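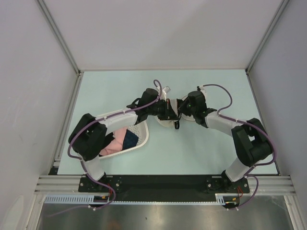 The age rule was never read out to us, one respondent wrote in the space left for comments, and by the time we asked for it in writing the deadline for an appeal had passed. Similar remarks appear throughout the returned forms. They bear directly on the question taken up in this section, namely how far a court should look at the way a patient rule was made known when it is asked to strike the rule down.

Figure 3. Two robot arms mounted at the front edge of a light blue tabletop.

4.2 Notice and the review of upper age limits

The petitions in the Plomthorpe file challenge a single clause of the regional transplant guidelines. The clause sets an upper age for entry to the kidney waiting list and allows a treating physician to ask for an exception. Petitioners argue that the clause treats people of equal medical need differently on the basis of age alone. The health authority answers that the exception process cures any unfairness, and that the court should not put its own judgment in place of medical advice.

Both positions assume that patients know the exception exists. Our records suggest that this should be tested before either argument is accepted. Of the 421 patient files opened to us under the access order, 239 contained no copy of the notice that the guidelines require. In a further 13 files the notice was present but undated, and we have treated these as a separate group. A missing copy does not prove that no notice was given, and staff may well have explained the rule in person. It does mean that the authority cannot show, from its own papers, that the duty was met.

The two providers in the study kept their papers differently. At Flilico, the notice was sent with the first appointment letter and a copy was scanned on the same day. Costigan left the matter to each clinic. Its clinic in Omer used a short form that gave the age limit but left out the exception and the time allowed for an appeal. The form was replaced in September, after the first petition had been filed, and files opened after that month are not included in the figures given here.

Petitioners have asked the court to treat the missing notices as a ground for setting aside the whole clause. We think this goes further than the record allows. A rule can be sound in itself and still be badly carried out, and the usual remedy for poor notice is a fresh decision in the cases affected. A court that sets aside the clause on this ground would leave physicians with no stated limit, while the issue of equal treatment would remain undecided.

There is, however, a narrower argument that deserves more attention than it received at the first hearing. The authority relies on the exception process to defend the clause. If that process is out of reach for a large share of patients, the defense is weakened to the same degree. On this view notice is part of the equal treatment question itself, and the court may properly ask for proof of how often exceptions were sought, by whom, and with what result. The authority has stated that such figures are not collected in one place. The presiding bench gave it until the next Monday sitting to say how long it would need to gather them.

Some caution is needed in using the written comments. The comment space was limited to 200 words, many respondents left it blank, and those who felt wronged were more likely to fill it in. Several comments came from relatives and describe talks at which the relative was not present. We have therefore used the comments only to show the kinds of difficulty reported and have drawn no rates from them.

The file also leaves open the position of patients who were below the age limit when first referred but passed it while tests were under way. The guidelines do not say which date governs. Flilico used the date of referral. Costigan used the date on which the tests were complete, so that two patients of the same age and health could receive different answers within the same region. Neither provider could point to a written instruction on the matter, and the petitions as filed do not raise it. The treatment of these patients is considered separately in Section 4.3.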